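Vovulgate: glyph doors in Ait Brahim do not accept the correct sequence

Posted in Puzzle and Progression Help by Somkiat Chaiyaporn

I should be grateful for assistance with the glyph doors in the Ait Brahim chapter of Vovulgate. I am playing on a home console with the text size set to Large and the contrast set to High. The first six doors opened without difficulty. The seventh, at the foot of the cistern stairs, rejects every sequence I enter, including the one printed in the in-game journal.

The following steps have been taken already. I have reloaded the checkpoint at the top of the stairs. I have left the chapter and returned through the market. I have removed the 516 MB texture download and installed it again. The Verkton support page refers only to doors that fail to appear, which is a separate fault. I have collected 184 glyph rubbings and the journal marks the set for this door as complete.

I would prefer not to restart the chapter if that can be avoided, as I have not kept an earlier manual save.

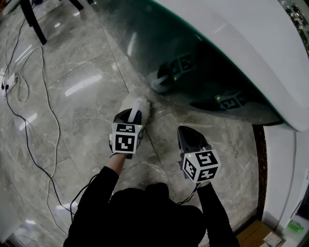 A hand-held gripper in each hand, above grey marble tiles.

Please state in any reply whether the advice applies to the console edition. I have found several guides written for the computer edition in which the journal is arranged differently, and I have been unable to follow them.

Reply from Nipon Chaiyaporn
Marked as helpful by the original poster

The advice below applies to both editions. The journal is correct, but its sequence for this door is recorded from the inner side. A player arriving by the cistern stairs faces the outer side and must enter the sequence in reverse, beginning with the glyph nearest the hinge. The other doors in the chapter are approached from the inner side, so the matter does not arise before this point.

Please proceed as follows.

Reload the checkpoint at the top of the stairs. Do not use the quick save, as it retains any glyphs already pressed.

Descend and extinguish the lantern before touching the door. The pressed glyphs glow faintly and are easier to tell apart in the dark.

Enter the journal sequence from last to first. Allow each stone to settle fully before pressing the next.

If the door makes a low grinding sound and resets, a stone has been pressed twice. Step back as far as the water and begin again.

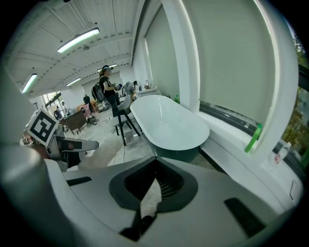

Two of the glyphs on the seventh door are mirror images of one another, and a large number of failed attempts can be traced to these. The High contrast setting thickens the outer border of every glyph and leaves the inner pattern unchanged, so that attention tends to go to the wrong part. It may assist to think of the square marker on the grey gripper finger: a blocky black pattern within a thick black border, set at an angle. The border shows only where the square begins and ends, and the reading is taken from the pattern inside it. The stones on this door are likewise tilted, and should be compared with the journal by their inner pattern once the tilt has been allowed for. Setting the contrast to Standard for this one door is recommended. It may be changed from the pause menu without losing the checkpoint.

A restart of the chapter should not be required. Should the door remain closed after a clean attempt, please post the sequence as it appears in your journal, as it differs between saved games.

Reply from Brusent

Had the same trouble on console. Turned off controller vibration and it opened, though I had also reversed the order by then, so I cannot say which of them did it. The lantern made no difference in my case. There is a rubbing behind the waterwheel that is easily missed, but you do not need it for this door.

Further note from Somkiat Chaiyaporn

I wish to thank both members for their replies. The door opened on the second attempt on Saturday with the sequence reversed and the contrast at Standard. I had confused the mirrored pair on the first attempt. Vibration was left switched on throughout. I have asked that the title of this thread be amended to mention the cistern stairs, so that other members may find it by searching.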